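Flarnard is back, and issue 100 is a joy! The new arc drops our grumpy archivist into Hidovport, a harbour city drawn with so much love that I read all 288 pages in one sitting - then went straight back to the start.
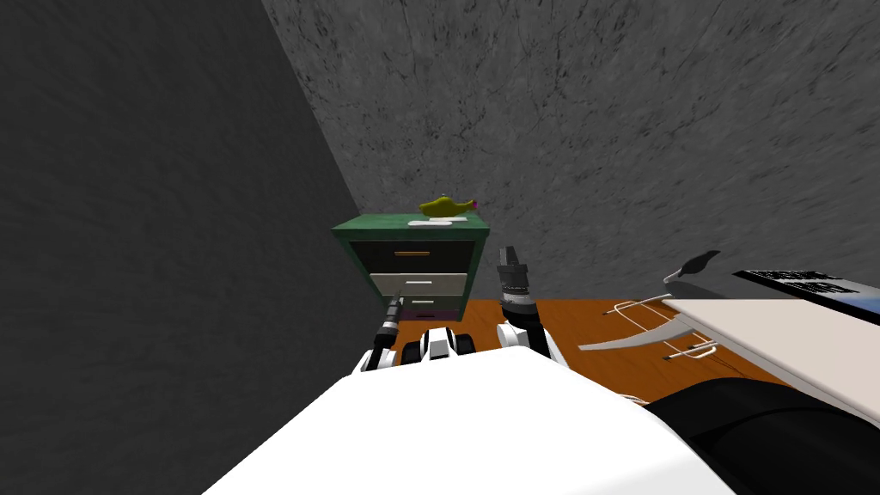
Colour is where Aliyu, the series' spin-off, first won me over, and Flarnard has clearly learned from it. Whole chapters stay in rough greys until one bright thing turns up, much as a green top lifts a small set of drawers in a grey corner. Cliveo has printed 3000 copies, and the next part lands in October.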